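Section 8: Running the Open Day Demonstration

Read this section all the way through before your first visitors arrive. It covers the can demo as we run it at the Eledham workshop, and it should work just as well in a school gym or a library meeting room. People love this one! Give yourself time to enjoy it with them.

You will need the arm and its base clamp, the control laptop, the floor tape, the demo board, and a supply of full, unopened drink cans. Empty cans crush too easily and should stay in the recycling.

8.1 Before the doors open

1. Clamp the arm to the table and tighten both clamp screws by hand, then a quarter turn more with the key.

2. Lay the floor tape in a half circle in front of the table. Visitors stand outside it while the arm is powered.

3. Plug in the arm first and the laptop second. Wait for the steady tone before opening the Imine control panel.

4. Choose Home and watch the arm go all the way to its rest position. If it stops short, switch it off, check the cable at the elbow, and start again from step 3.

5. Load the routine called OPENDAY 2. The older one still works, but it moves faster than most people find comfortable up close.

6. Run the routine once with no cans out, then once with them.

CAUTION: Keep the stop button within reach of the presenter at all times. Do not hand it to a visitor, however nicely they ask.

NOTE: Sunlight straight onto the can lids can confuse the wrist camera, shiny metal being what it is. At Sakelport we turned the whole table away from the windows at lunchtime and had a great afternoon after that.

8.2 Greeting a group

Groups of up to 12 work best. With more than that the back row sees only shoulders, so split them and run the demo twice.

1. Say hello, give your name, and point out the tape line.

2. Ask what they think will be hard for the arm. Somebody nearly always says "lifting." Let them discuss it for a minute before you show them anything.

3. Turn the laptop screen so everyone can follow the wrist view. Shiyu Lü likes to put it up on a second monitor facing the room, and it's well worth carrying the extra screen.

4. Start the routine at low speed.

8.3 Talking through the grip

The grip is the part people lean in for. Slow the arm down with the speed slider and explain what the fingers have to get right: they must come in on either side of one can without bumping its neighbors, and they must close evenly.

1. Pause as the fingers close.

2. Ask the group to find the two black fingers on the screen, with the red can between them.
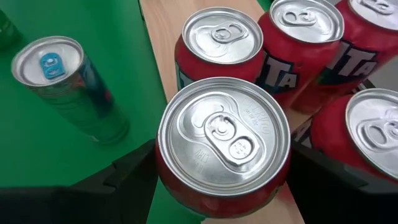
3. Press Resume and let the routine continue to the end. Keep talking if you like, but a little quiet here is lovely.

4. Invite questions. Good ones to have answers ready for: how hard does it squeeze, what happens if it misses, can it open the can. (For that last one, no, and we've been asked it by every group so far.)

CAUTION: If a can slips or tips, press Stop before reaching in. Swap out any dented can and send the arm Home before you restart.

8.4 Letting visitors drive

Set the panel to Guest and the speed to its lowest mark. One visitor at the keyboard, everyone else behind the tape. Songül Baysal ran this for a whole October afternoon with very young children and found that short turns kept the line happy.

NOTE: Error 331 in Guest mode means the arm was asked to reach past its limit. Press Clear, then Home. No harm done, so please tell the visitor that!

8.5 Packing up

Send the arm Home, close the panel, switch off at the wall, and wipe the fingers with a dry cloth. Peel the floor tape the same day.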